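Sorting the camouflage cloth

2006-08-25

I have promised myself since last November that I will bring order to the cloths in our flat. We have too many of them. There are covers, old curtains, two tablecloths from Pendik which we never use, and the camouflage one, which is the subject of today.

I bought it in a small surplus shop called Jandaven for a walking trip. The man asked 4,000 for it and I paid without discussion, so you can see I am not a good buyer. After the trip it lived at the bottom of the cupboard under the heavy blankets, and each time I needed a blanket it came out too and was pushed back in a ball.

The pattern is the woodland kind, olive green and khaki and tan with dark brown streaks. I like it more now than when I bought it. When you pull it up from one point, the stripes go round the cloth like on a seashell.

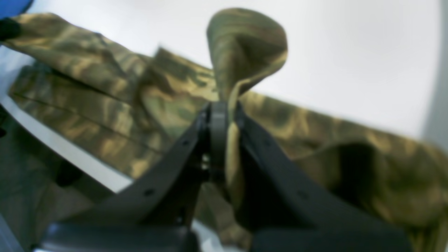
Why it is difficult to fold

With a plain sheet I find the corners quickly. With this pattern my eyes do not help me, because an edge looks the same as a fold and a fold looks the same as a brown streak. I have spent 5 minutes looking for a corner which was already in my hand.

My mother's method is to lift the cloth in the middle, shake it, and let the corners fall down by themselves. For a tablecloth this is very good. For the camouflage one I prefer to lay it on something pale and look for the first corner that stands out from the heap. Then I follow the edge slowly with two fingers until I meet the next corner. It is boring but it goes well if you are not in a hurry. I put the radio on.

When I have all four corners I fold it in half, then again in half, and after that I roll it. A roll stays closed better than a square in my cupboard, where the shelf is narrow and everything slides. I tie it with a piece of ribbon from a Fakorstead biscuit tin. It is a pink ribbon and does not suit at all. 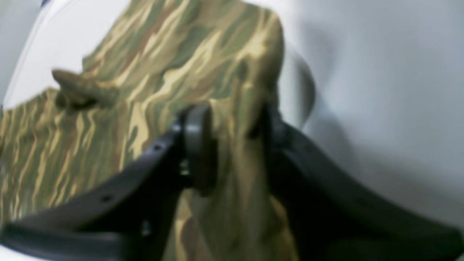

The camouflage cloth in a heap, with a small corner sticking out on the left.

The whole shelf has now 7 rolls. I still must decide about the tablecloths. My sister would take one, I think, but she wants the one with the blue border and I want it also.

Next time I will write about the curtains, which have hooks.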